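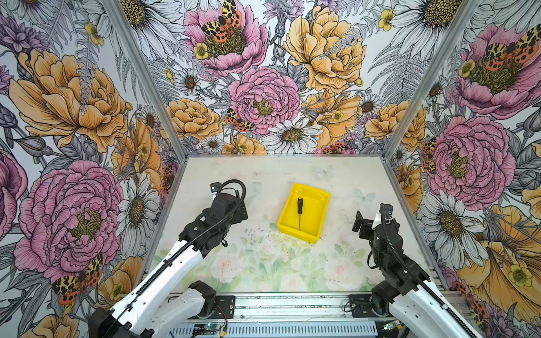
Words by the Sinard engineering desk | Interview | September

The planner at Poken runs at two rates. A slow loop picks the next grasp, and a fast one, at 100 Hz, tracks it on both arms.

"Most of our bugs live between those loops," the lead developer says. "The slow side hands over a target that was good when it was computed. By then the other arm has moved."

The current task is a screwdriver in a yellow tray. Either arm may take it. Arbitration used to be a fixed priority; it is now a cost on joint travel plus a penalty for crossing the midline.

"A thin shaft is hard on depth. We take the grasp point from the handle and let the wrist camera correct it on approach."

Patterned walls and tabletop stay in during evaluation. Segmentation trained on plain backgrounds lost roughly 35 percent of its masks against the flowers, and the team retrained before touching the controller.

Logging goes through Clirnier, an in-house tool that stamps every message at the driver. Clock drift above 5 ms aborts the run.

"We had it as a warning. People scrolled past it."

Next is a port of the arbitration code to the Kang controller.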